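Parallel jaw grippers for small furniture knobs: Olov or Mellano?

Posted in Grippers and End Effectors, October 2022

Engelbert Eberhard

I have a two-arm setup with a camera at head height looking down past both grippers. I'm trying to settle on jaws for opening drawers and cabinet doors. The furniture is normal household stuff with small round knobs, painted, nothing heavy.

I have borrowed a pair of Olov grippers and a pair of Mellano grippers. Both are plain parallel jaws driven by one motor each. I did 20 pulls on one drawer with each pair, same start position, same speed, same controller gains. The Olov jaws slipped off 6 times. The Mellano jaws slipped off 4 times. I don't know if that difference means anything.

The slips all look the same. The jaws close on the knob, the drawer starts to move, and then the knob works its way out toward the tips. If I raise the closing force it gets a bit better on the Olov and no better on the Mellano. The Mellano has harder pads.

Other things that may matter:

The tracking cubes are mounted behind the jaws, and I get the gripper pose from the markers on them. Pose is steady when the arm is still, noisier when it moves.

Controller is a Frei, position mode for the arm and current limit for the jaws.

I would like to keep one pair of jaws for everything, including picking up light objects off a desktop. So no hooks unless there is no other way.

Is it worth doing more pulls, or should I change the pads first? And has anybody run either of these on cabinet doors, where the knob moves on an arc?

Matira

Get the Olov. I had the Mellano for a while and the screws on the jaw mounts came loose all the time. Never had that on the Olov. Can't say anything about drawers, I only did boxes and bottles.

Hannelore Aigner

4 against 6 out of 20 tells you nothing. You could run the same gripper twice and get that. If you want to compare them by counting slips, do 200 pulls per pair and switch pairs every so often so that pad wear and motor temperature don't all land on one side. But I would change the pads first, or you will spend a long time measuring a problem you already know how to fix.

A flat pad on a round knob touches it in a very small area, and most knobs get narrower behind the front face. You want the jaws to close on the neck, behind the widest part. Then the pull is taken by the shape of the knob and the closing force matters much less. Check how deep your jaws go before they close. If the tips hit the drawer front first, the pads are too thick at the tip. Sand them to a wedge or print thinner ones.

I cut a shallow V into a soft pad on one jaw only and left the other one flat. It holds knobs well and still picks up flat things. With a V on both sides I lost thin objects.

Raising the current on hard pads mostly squeezes the knob forward, so I'm not surprised it did nothing on the Mellano. Go back to your old limit when you change the pads or you won't know which change helped.

For cabinet doors the wrist has to turn with the door. If you pull in a straight line in position mode, the arm fights the hinge and the knob comes out of any gripper. Two ways around it. Either estimate the hinge axis and plan the arc, or make the arm soft sideways and let the door lead it. I use the second one. I haven't tried it with a Frei, so look at whether yours lets you set stiffness per axis. If it doesn't, plan the arc and go slowly.

On the marker noise, check exposure before you blame the mounts. With a long exposure the markers smear as soon as the arm moves. Shorten it and add light. Also look at how the cubes are fixed. If a cube can shift on its mount, the pose is off by the same amount every time and you won't see it in the noise. Redo the calibration after any jaw swap, even if the mount looks the same.

My own test piece at the moment is a white desk with a hutch. It has a stack of three drawers, one wide drawer under the top, and a glass-fronted door up on the left, all with small round knobs. I like it because the drawers and the door are different jobs on one piece of furniture. The wide drawer is the one I would start with if you have something similar, and pull it slowly at first. I run the drawers as one batch and the door as another and keep the results apart, because a good score on drawers hides a bad one on the door.
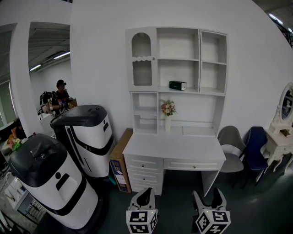
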